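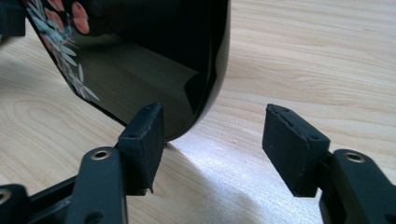

Ghislain Fehr writes that in two years of moving survey monitors between sites he has never had the same foam insert fit twice, and that he would gladly give up an afternoon to tell a case maker why. Remarks of this kind have reached the Plullen office regularly, and the company now invites equipment users to take part in a structured field evaluation of its new transit case line.

Call for Participants: Plasoris Transit Case Field Evaluation
Reference 1836

Plullen designs and manufactures protective cases for instruments, displays and portable computers. The Plasoris line is intended for organizations that ship or carry equipment several times a month. Laboratory testing of the shell, latches and seals has been completed. The company now seeks evaluation under ordinary working conditions, including air freight, van delivery and storage between assignments.

Who may apply

Applications are accepted from individuals and organizations that meet the following conditions:
Applicants must transport at least one instrument, monitor or laptop as part of their regular work.
Applicants must be able to receive freight at a street address within the continental United States.
Applicants must be 18 years of age or older.
Employees of case manufacturers and distributors, and members of their households, are not eligible.

Previous experience with product testing is not required. Applicants who took part in the Tesell insert study in March may apply again, but should state this on the form.

What participation involves

Each participant will receive 2 cases, one with a pre-cut insert and one with an insert cut to measurements supplied by the participant. The evaluation period is 14 weeks from the date of delivery. During this time participants are asked to use the cases for all suitable shipments, to keep a short log of each trip, and to complete a written questionnaire at the midpoint and at the end. Each questionnaire takes about 20 minutes. Damage to a case should be reported within three business days, with the case retained for inspection.

Participants remain responsible for insuring their own equipment. Plullen does not accept liability for contents, and applicants should confirm with their employer or insurer that a pre-production case may be used - written confirmation is required before delivery.

Compensation

Participants who return both questionnaires and the trip log will receive a payment of $391 and may keep both cases. Participants who withdraw early must return the cases using the prepaid label. No partial payments are made.

How to apply

Application forms may be requested by mail or telephone from the Van der Merwe Building reception desk. Completed forms should list the outside dimensions and weight of the equipment to be carried, the usual method of transport, and the approximate number of trips per month. Please do not send equipment with the application.

Forms must be received by November 21, 2019. Places are limited, and selection will be made to cover a range of equipment sizes and shipping methods. All applicants will be notified of the outcome in writing.

Questions concerning eligibility or insert measurements should be addressed to Tormod Hedlund, Field Evaluation Office, quoting the reference number given at the head of this notice.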